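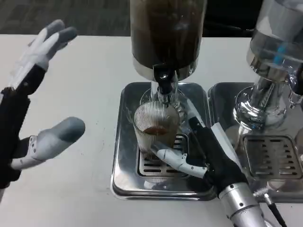
Bukoda, May 2019

**Demonstration collection at Vistow** is the gathering of recorded examples from which a learning system is taught to control a robot with two hands. In this article the word "demonstration" means one complete recording of one task, from the first movement until the operator ends it. The best known group of recordings is the *Stodider* set, which deals with drink dispensers and glasses.

## Method

An operator guides both hands of the robot from a distance and sees the table through a camera at the height of the head. During the work the system stores the camera pictures, the positions of the joints and the commands of the operator, all with the same clock. The learning system later receives the pictures and the positions as input, and it must predict the commands.

Each demonstration begins with a short written instruction, such as "hold the glass under the spout." The operator reads it before the hands begin to move. If the instruction and the movement do not agree, the recording is kept but receives a different label.

## The dispenser task

The table is white and carries two dispensers, each with its own steel drip tray. One dispenser has a dark drink in its container. The glass is clear and ribbed, and this makes the task more difficult than it would be with a painted cup, as the edges of the glass are not easy to find in a camera picture. The polished parts of the dispensers also give back reflections of the surroundings.
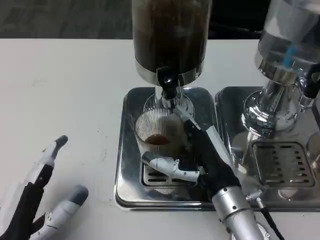
The grip on the glass is considered the most sensitive part of the task. The fingers should come from the side and stay low, so that the spout remains free. The left hand often has no work in this phase, but its position is recorded too. In the early files it was left out, and the models trained on those files moved the left hand without any purpose.

## Size and selection

The Stodider set contains 1,139 demonstrations. Of these, 1,000 are used for training and 63 for testing. The remaining ones were put aside after review, mostly for missing camera pictures or for a wrong instruction. Failed grips are not removed if the operator corrected them in the same recording.

An older set, called *Urban*, has 800 demonstrations with closed bottles. It was recorded with another type of hand and is now used only for comparison.

## Open questions

It is not yet known how well a model trained on one kind of glass can work with another. A second round of recordings, with taller glasses and different light, is planned for June.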